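Shopping for Hands: Notes and Pictures from Our Equipment Budget

I run the numbers for a small prepared-foods kitchen on Figueroa, and this spring my job turned into shopping for a robot hand. I'm not an engineer (Banafsheh Heydari is, thank goodness, and she answers my texts at all hours). What I can do is a spreadsheet, and mine has 43 rows now and keeps growing!

The first draft had one fat line that just said "hand." Banafsheh made me break it up into the hand, the wrist mount, cables, gloves, fingertips, spare screws and training hours. The gloves were a surprise to me. They wear, they get greasy, and somebody has to order more, so they're down as a monthly cost now. I put in $568 for the first batch of wear parts and I'm already nervous about it.

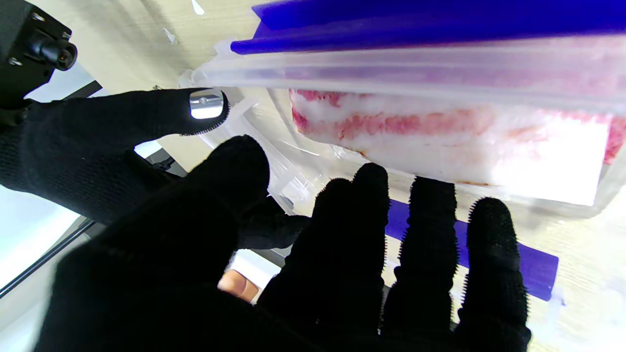
Black knit glove, shiny metal nail on the thumb, and a frosty slab of meat in a clear container with a blue lid rim. Fat and lean in stripes like that always makes me hungry.

Should a small kitchen lease or buy its first hand?
Lease it if the term is short and the wear parts are included, then price a purchase once you know how many hours a week it really runs.

We got quotes from Kullton and Clilum. Kullton wanted a deposit up front and 30 days' notice to cancel, and Clilum was cheaper per month but charged separately for every service visit - I missed that the first time through and had to redo a whole tab. Read the service page before the price page, folks.

Then there's Celura, our name for the project as a whole (it was the name of the spreadsheet and it stuck). Celura has a 7-month trial period written in, with a review in November. If the numbers look good I get to ask for a second hand, and if they don't, well, we still need a new walk-in door and I've got a quote for that too.

More pictures when the next round of quotes comes in. If you've been through this and have a wear-parts budget you'd share, please send it my way!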